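Nostico Obituary Desk Guide
Section 4: Setting up a public death notice

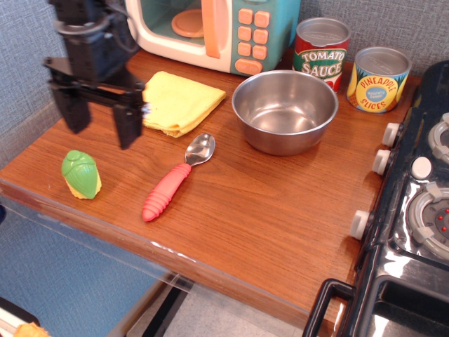 Toy corn in its green husk, with a folded yellow cloth on the counter.

Applies to Nostico newsroom edition, release 12. Last revised February 21, 2026.

Public figures seldom check the print deadline before dying. This section sets up your newsroom so that a notice can go out quickly, correctly, and about the right person.

Before you start

You need an editor login and access to the Vonero wire feed. Reporter logins can write a notice but can't release one. Please don't share the editor password to get around this. The Cestthorpe bureau did, and ran a warm tribute to a former councilman who phoned in to dispute it.

4.1 Create the notice

1. Open Desk > Notices > New.
2. Type the full name as it should appear in the headline. Leave out titles for now.
3. Pick the office held from the list. If the person held several, pick the highest and add the rest under Other Posts (12 at most; career ministers may need trimming).
4. Set Status to Held. The default is Live – we have asked for this to be changed.
5. Click Save.

Note: The headline field holds 40 characters. "Former Deputy Minister for Transport and Rural Affairs" doesn't fit and never will.

4.2 Confirm the death

1. Click Add Source and enter the first confirmation.
2. Enter a second from a different organization. Two reporters quoting the same cousin count as one source.
3. Tick Confirmed. The Release button turns green.

CAUTION: Social media posts are not accepted as a source, however many candles they contain.

4.3 Add funeral details

1. Enter the place, date and time of the service.
2. For a state funeral, tick Official. This opens the speakers list.
3. Enter speakers in the order given by the protocol office. Do not sort alphabetically. We had 292 complaints in April after the Somboon edition tried it, several from the same general.
4. Check road closures and paste them into Public Notices.

4.4 Release

1. Read the notice aloud, including the dates. Check that the birth comes first.
2. Change Status from Held to Live.
3. Click Release. The notice reaches the website at once and the print queue at the next refresh.

Note: A released notice can be recalled for 28 minutes. After that, use the correction form in Section 7 and have a polite apology ready.

If the Release button stays gray, go back to 4.2 and look for an empty source field.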